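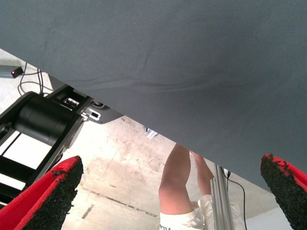
Red fingers with the black grit pads, wrist cam view.

Testers wanted, gripper comparison, Proltar lab. Two finger sets, same arm, mostly cloth -- pick up, fold, let go. You drive, we log. No experence needed but steady hands help.

Sessions start in May, mornings from 9, over 200 grasps per person so expect breaks. 46 dollars a session plus lunch. Must be 18+, ok with standing.

Also need one part-time tech to swap pads and re-mount cameras between runs. Hex keys, cable routing, that sort of thing.

Write to Catriona Chisholm or ask for her at the front desk -- say wich one you want and what mornings your free.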